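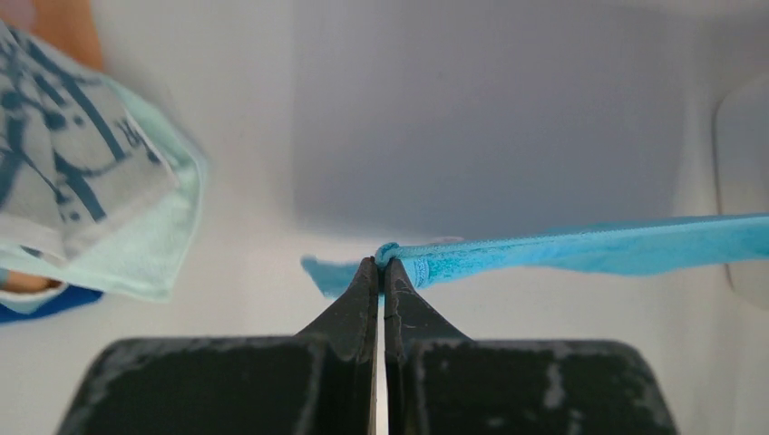 Sihan Kong put the objection in the first project meeting, and it is worth recording because it shaped the rest of the term: a class that spends its time on folding will learn a great deal about towels and very little about robots, and the marks will go to whoever has the steadiest hands on the controls. Several students agreed. The course team kept the task but changed what was marked, and this section describes the task as it was finally run.

4.2 The folding task

The Wultow project was offered to second-year students at Andby as an optional part of the robotics course. Students worked in groups of 5. Each group had the two-arm station for one afternoon slot a week and could use the desks next door at any time for labelling and written work. No group built its own arms. The hardware was shared and stayed in the same state for everyone, so that differences in the results would come from how the groups planned and recorded their runs.

The task sheet was short. Clothing and towels start in a heap on the table. The operators take one item from the heap, spread it, fold it and place it in the tray. A run ends when the item is in the tray or when the group calls a stop. Stopped runs were kept, and a group lost marks for deleting one. This was the main change made after the first meeting. Marks for speed were dropped, and marks were given for the written log, for the labels, and for a plan that another group could follow.

Each run was recorded by a camera looking over the whole table and by a small camera at each wrist. Students had to say in the log which view they had used to decide where a step began and ended. In the early weeks most groups used the table view for everything. By December three of them had moved to the wrist views for grasping and kept the table view for spreading and placing. 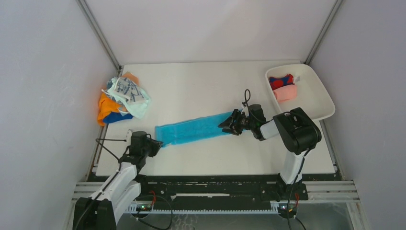
Figure 3. The station seen from the table camera. The blue towel lies across the table with the right gripper holding one end of it; the heap is at upper left and the tray at upper right.

The towels caused more argument than the shirts. A shirt has a collar and sleeves, and the groups soon agreed on names for its parts. A plain towel has four corners that look the same once it has been turned, and one group's "near left corner" was another group's "far right". The Jin group settled this by naming corners from the gripper that held them at the start of the spread. If neither gripper held a corner, they wrote "free". The other groups took up the rule the week after, and earlier logs were changed to match. We would give the rule to students at the start if we ran the course again, although the discussion that led to it was one of the better ones of the term.

Spreading was also where the groups differed most in method. Some lifted both ends and lowered the towel on to the table. Others fixed one end and drew the other across, which was slower but needed less correction afterwards. The Hurkow group tried both on the same towel and wrote up the comparison as their mid-term report. Their logs are the most complete in the set, partly because they made one student responsible for writing and did not let that student drive the arms in the same slot.

4.3 Labelling the grasp

For labelling, a run was cut into steps: reach, grasp, lift, spread, fold, place. The grasp step gave the lowest agreement between labellers. The rule on the first task sheet said that a grasp begins when the fingers close on the cloth, but this leaves open what to do when the fingers close, take hold of too little, and open again. Some students labelled each try as its own grasp, and others labelled only the last.

The revised rule asked for 2 marks per grasp. The first is placed at the first contact with the cloth that can be seen in the wrist view. The second is placed where the cloth is held between the fingertips and the arm begins to move away. Any opening of the fingers between the two marks is entered in the notes column. Students were also asked to write what was held, using one of four words: corner, edge, fold or bunch. "Bunch" was added late, at the request of the students, for cloth gathered between the fingers in a way that did not fit the other three.

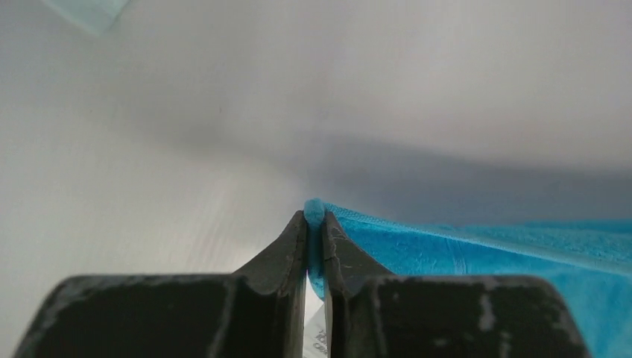
Figure 4. Wrist view of a towel held between the fingertips, labelled "fold".

The full set holds 125 runs, cut into 3,527 labelled steps. Every run was labelled by one member of the group that made it and again by a student from a different group. Where the two disagreed on the type of step, they met and settled it, and both the first labels and the agreed label were kept. Where they disagreed only on the time of a mark, the later mark was used.

Two weaknesses should be noted. The students who labelled a run knew which group had made it, and in a small class this may have affected how willing they were to disagree. The items in the heap were also chosen by the course team and changed little over the term, so later runs were made by students who knew the cloth well. Their logs become shorter towards the end, and in several the notes column is blank. We have left these blanks as they are in the data used in Section 5.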